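Workshop notebook - exterior stain trial, horizontal slat cladding
July, entry 13

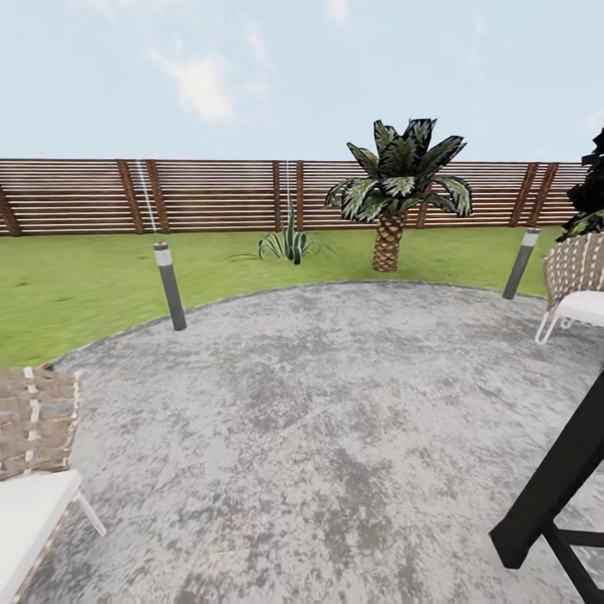

Purpose

Find out whether the Cuvberg oil stain can go over the old Pondia water-based coat without a full strip. The Prultside job has long runs of horizontal softwood slats and stripping every edge by hand would eat the whole labor budget. Second aim is to fix the drying interval between coats, which we have been guessing at since spring.

Stock

Offcuts from the same delivery as the Prultside slats, planed, square edges eased with a block. Moisture read with the pin meter at both ends and the middle of each piece. Anything over 16 percent went back on the rack. The end grain on several pieces had already checked, so those were trimmed back to sound wood before coating.

Old finish was simulated with two coats of Pondia, one week apart, then left on the south rack outside. It is not the same as several years of weather. Treat the adhesion numbers below as the friendly case.

Prep groups

A - wash only, soft brush, rinse, dry overnight.
B - wash, then 80 grit by hand, with the grain.
C - wash, 80 grit, then 120 grit.
D - chemical stripper, neutralizer, rinse, dry two days.

Group D raised the grain badly. Had to knock it back with 120 before coating, so the time advantage I expected over mechanical prep is gone. Wrote the extra minutes on the time sheet under D and not under general sanding.

Application

Stirred the can for five minutes from the bottom. Pigment had settled into a hard cake and the first can was not usable until it had been boxed with the second. Anyone opening a new can of this: box it first, or the first slats come out a full shade lighter than the last.

Brush, 2 inch, natural bristle. Thin coat, wiped back after fifteen minutes. Top edges take more than the faces. Bottom edges collect a bead that has to be wiped or it stays tacky. Tried a foam pad on the faces of four pieces in group B. Quick, but it leaves lap marks at every stop and I would not use it on long runs.

Gap between slats on the mockup panel was set with plastic spacers. With the slats already fixed there is no good way to get a brush in and the back third of each edge stays bare. Slats need to be coated before fixing, all four sides, and cut ends sealed on site.

Tape test

Cross-cut, tape pulled back on itself, after the coating had been down one week.

A - lifted on most cuts, large flakes. Fail.
B - small flakes at the intersections. Marginal.
C - same as B within what I can judge by eye.
D - no lift.

The 120 pass buys nothing for adhesion. It does look better close up, but no customer will stand that near a fence. The question is whether B is good enough. I would like to see it again after a winter before saying yes.

Color

The tone moves a lot from slat to slat on the same can. Heartwood goes red-brown, sapwood stays tan. Over a full panel this gives banding. Kubíček raised this on the order as a defect and we answered that it is natural variation, but the real control is sorting the boards before coating. Suggest two piles, dark and light, and drawing alternately from both. Costs an hour per delivery.

Coverage

Total used on the mockup and all test pieces: 281 ml per square meter for the first coat, including what stayed in the rag. Second coat is much lower, did not weigh it properly because the scale was reading low and I only noticed afterward. Repeat with the bench scale.

Note that these numbers count all four sides. The quote for Prultside was worked out on face area only. Somebody needs to redo it before more stain is ordered.

Drying

Second coat at 4 hours: drags, pulls the first coat up on the edges. At 8 hours: workable on the faces, edges still soft. Overnight: fine. Shop was cool and the doors were closed, so outside in direct sun this will be shorter. For now write overnight on the job card.

Rags

Used rags laid flat on the concrete outside, then into the lidded metal can with water. Found two balled up under the bench from the previous shift. This is an oil product and it self-heats. The can is by the side door.

Open items

- Repeat second coat weight on the bench scale.
- One B and one D piece to the south rack until spring, labels on the back.
- End sealer: try the wax emulsion against a third coat of stain.
- Check whether the stainless screws leave marks where the coating is cut by the head. First look at one week shows none.
- Ask Cuvberg for the batch sheet on the settled can.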